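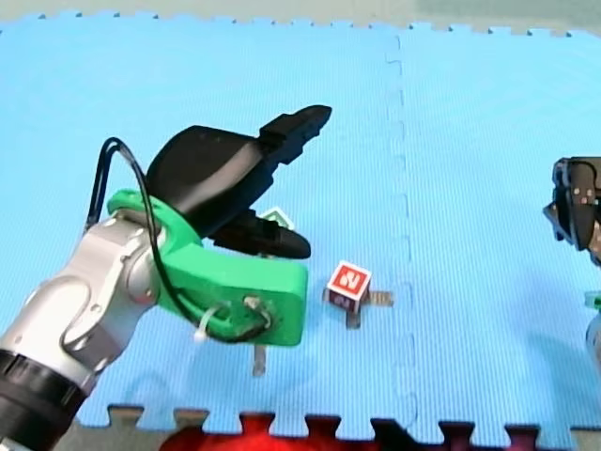 Photo: Maxence Pichon

Kingi are back, and they brought a choir! The Hanstead trio put out the video for "Ellitby" last night, the first song from their third album Nandolen, and I've had it on repeat ever since (sorry, neighbors).

If you only know the band from the quiet, piano-heavy stuff on the last record, get ready for a jolt. "Ellitby" starts with In-ho Hong humming over a single organ note, goes on like that for almost a minute, and then the drums come in and the whole thing takes off. By the second chorus there are 60 singers behind him, all from the Hanstead town choir, and they sound enormous.

The video was directed by Yao-tsung Lau, who also made the clip for "Paper Ferry" a couple of years back. Most of it takes place on a night bus. Veteran stage actress Mal-soon Ahn plays the driver, and she is so good in it. She doesn't say a word the whole way through, just drives and listens while the passengers start singing one after another, and then there's that look she gives in the mirror at the end. Goosebumps!

"We wrote the song on that bus route, so it had to be there," Hong told fans in a live chat after the premiere. "Mal-soon said yes in one phone call. We had a whole speech ready and didn't get to use it."

Bassist Nam-gil So produced the album himself this time, and you can hear it in the low end, which is huge. He said in the same chat that the record has nine songs and that two of them run past the seven-minute mark. Yes please.

Nandolen comes out at the end of January on CD and download, plus a run of 1000 vinyl copies in dark red. 700 of those went in the presale, so don't wait too long if you want one. The band also plays a release show at the old Hanstead swimming hall, with room for just 200 people. Tickets go up on the band's site the same morning as the album.

Posted 1/5/25

48 shares
13 comments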